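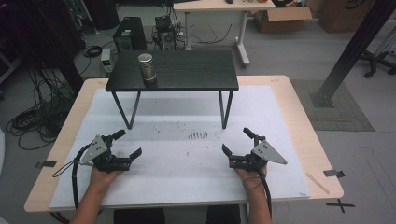
One customer told us over the phone that a table is a table, and that anyone who needs a whole company to think about it should get out more. We put her remark in the staff handbook.

Clonitz makes and mends small tables. We began in a rented unit at Dromby with four people and four chairs, and the chairs have held up better than the rent. These days we get through about 600 tables a year, mostly side tables and the low sort that end up under a printer.

Our best seller is the Ellmont, a plain top on thin metal legs. It will take 150 kilos if you load it evenly and don't sit on the corner. People do sit on the corner. We sell spare legs.

The Tennant is the heavier one, and comes flat with a bag of screws. There is one screw too many in every bag, and we would rather you didn't write in about it.

Repairs are taken in at the side door until four in the afternoon. Please empty the drawers first. We shut for a fortnight in August, when the workshop gets swept.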